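I've been sorting out the spare room this week, and the bed in there is where everything lands. Posting as I go, mostly to keep myself at it.

The rule is simple. Everything on the bed gets picked up once and goes to one of four places: kitchen, recycling, the bag drawer or the bin. No fifth pile. I had a fifth pile last time and it's still in the hall.

Background, for anyone new. We moved to Clestley in April and the spare room got whatever didn't have a home. Shopping, post, packaging, half-used rolls of tape. A friend is coming to stay and the bed has to be a bed again.

I did the floor yesterday. Two boxes of books to the charity shop in Evham, one box of cables I'm not ready to talk about. Today is the bed and only the bed.

Started with the snacks. We do a big order from an online shop every couple of months and it tends to get opened wherever it's put down. I then find bits of it for weeks afterwards.

Snack rule: sealed goes to the kitchen cupboard, opened goes in a tub with a lid, anything past its date goes out. I can't read most of the Chinese on the packets, so I use the translate app on my phone for dates and ingredients. It does fine on flat packets and badly on shiny ones.

Someone asked last time whether I decant everything into jars. No. I tried it at the old place and ended up with eight jars of things I couldn't identify. Packets stay as packets, stood upright in a shallow box so you can see the fronts.

Boxes with a sleeve and an inner tray are the worst for space. The tray keeps its shape after everything's been eaten and you end up storing air. If there's something left in it I move that to a tub. If there isn't, the sleeve and tray come apart and both go flat in the recycling.

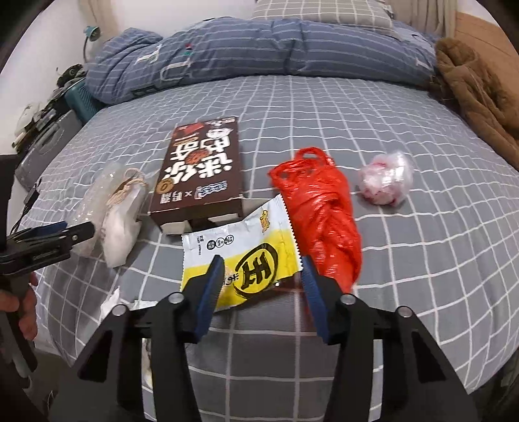
Plastic bags next. I keep more than I should. The ones with handles are useful for bin liners, the small clear ones mostly aren't, and I've stopped pretending I'll use them for freezing things.

How I fold the handled ones: lay it flat, push the air out, fold in thirds lengthways, then roll from the bottom and tuck the handles round. Takes under a minute. They sit in the drawer in a row and you can take one without the rest coming out with it.

I counted the bag drawer before adding any more. 32. There are two of us in this house. I've set the limit at 19, purely because that's how many fit in the drawer organiser in one layer.

The organiser is a Drendness one, the shallow size. It's fine. The dividers slide about a bit when the drawer's pulled hard, and a dab of Blu Tack underneath sorted that. I wouldn't buy a second one, but I wouldn't send this one back either.

The bags over the limit go to the collection point at the supermarket, the one by the trolleys. Ours takes the crinkly sort as well as carriers. Check yours before you carry a load down there, they don't all take the same things.

String and twine get kept. I know how that sounds. But I've got beans coming up in the back garden and I was about to buy more, so it's all going in the jar by the back door.

To stop it tangling I wind it round my hand, slip it off and wrap the loose end round the middle a few times. Short bits get tied to the handle of the jar for parcels and sweet peas.

Stopped for a cup of tea at this point. It had gone slower than I'd hoped – mostly because I kept reading packets.

A reply asked if I label the cupboard. I do, but only the shelf edge, and only with three words: sweet, savoury, noodles. I had a longer system with more categories and my other half ignored it completely. Three words seems to be what the household can bear.

Another reply asked about ants. We had them in the utility room when we moved in and none upstairs so far. Still, food in a bedroom isn't a good idea, so the new arrangement is that the order gets unpacked on the kitchen table the day it comes and nothing edible goes up the stairs.

The bedding's going in the wash tonight. There's a Voicu blanket that has to be done on wool by itself, so that's tomorrow, weather permitting.

For the friend's visit I want clear bedside space, one empty drawer and somewhere to put a suitcase that isn't the floor. The folding luggage stand is in the loft, I think. If it isn't, they're getting a dining chair.

Still to do in here: the cables, the top of the wardrobe and the bag of gift wrap behind the door. I'm leaving the wardrobe until the weekend as I need someone to hold the steps.

Will post the cable box when I get to it. If anyone knows what takes a round plug with a tiny pin in the middle, I've got several.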